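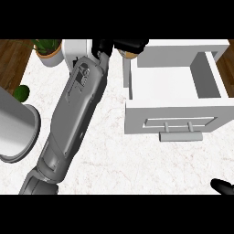
Ticket: Dunstan recliner, left side stops short of full recline
Status: Resolved
Opened: October 3, 2018
Agent: Bevan Grimshaw

Customer's message
We got our Dunstan recliner from Skolel last week and we love it, the leather is gorgeous and my husband has already claimed it! One snag. The footrest comes up fine but the back only goes about halfway and then there's a clunk on the left. It does the same thing with nobody sitting in it. I've looked underneath and can't see anything stuck. Is it something we can fix ourselves?

Reply 1, Bevan
Thanks for writing in, and so glad the chair has a fan already! A clunk on one side is very often the back bracket. On the Dunstan the back slides down onto two metal posts, and if one side hasn't clicked all the way home, the recline stops early. Could you lift the flap at the rear of the chair (it's held with hook-and-loop tape) and check whether the little locking lever points straight down on both sides? Please keep the chair closed while your hands are in there.

Customer
Right lever is down. Left one is sticking out at an angle and won't push down.

Reply 2, Bevan
Great spotting, that's exactly what I hoped you'd find. Try this:

1. Flip both levers up and lift the back off. It's heavy, so get a second person.
2. Look into the left bracket for a scrap of packing foam or a fold of the lining fabric.
3. Set the back down evenly on both posts and press firmly on the top left corner until it clicks.
4. Push both levers down.

If the left lever still won't go, don't force it. Send me the number on the white label under the seat and I'll get a bracket out to you.

Customer
There was a wad of lining bunched up in there! Pulled it clear, back went on with a click, both levers down. It reclines all the way now. One more thing while I have you, can I use the Grikum cream on this leather?

Reply 3, Bevan
Hooray, enjoy that full recline! On the cream, please hold off. Grikum is made for finished leather and yours is an unfinished aniline, so it can leave dark patches. A dry, soft cloth is all it needs week to week.

Internal note
Lining caught in left bracket, no parts sent. Asked the warehouse to tuck and staple that edge before boxing. Closed.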